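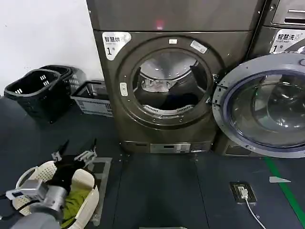

Dryer no. 1, door open.

Fivon shared laundry price list, release 3

Contents
This dataset holds posted prices and opening hours for self-service laundries in the towns of Senden and Gosselin. It replaces release 2, which had no opening hours. There are 167 rows, one for each combination of site, machine type and programme.

Files
prices.csv: the main table
sites.csv: one row per site, 13 sites
changes.txt: differences from release 2

Columns in prices.csv
site_id: short code, matches sites.csv
machine_type: washer, dryer or other
programme: name as posted at the site, spelling kept
minutes: programme length as posted; blank if not given
price: in the smallest unit of local currency, whole numbers only
payment: coin, card, app or mixed

Collection
Prices were copied by hand from notices at each site in October and typed in the same evening. Where a notice and a machine display disagreed, the notice was used and the row was flagged in the notes column. Sites inside private blocks of flats were left out, as were hotels. 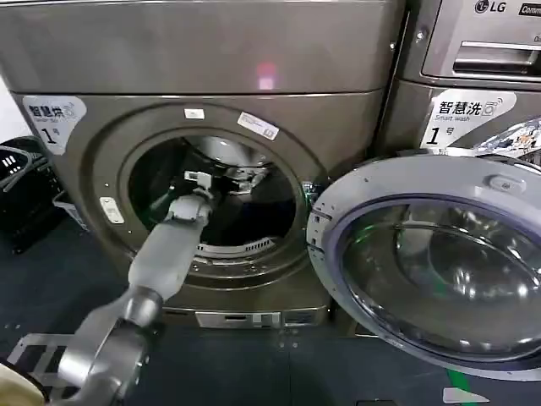

Dryers are harder to compare than washers. Many sites sell drying time in short blocks, so a price per load cannot be worked out without knowing the size of the load. The table gives the price of one block and its length, and leaves any further sum to the user. Do not average dryer prices across sites without first dividing by minutes.

Cleaning
Programme names were not translated or merged. "Quick" at one site may be longer than "Normal" at another. Duplicate rows were removed with the Fadine script in the tools folder, which compares every column except notes.

Known problems
Opening hours on public holidays are missing throughout.
Two Gosselin sites share a street address and are told apart only by site_id.
Discounts for stored-value cards are not recorded.
Rows with payment set to mixed do not say which methods are accepted at which machine.

Updates
Corrections are merged on Wednesday. Please quote the site_id and the row number, and state whether the price was read from a notice or a display.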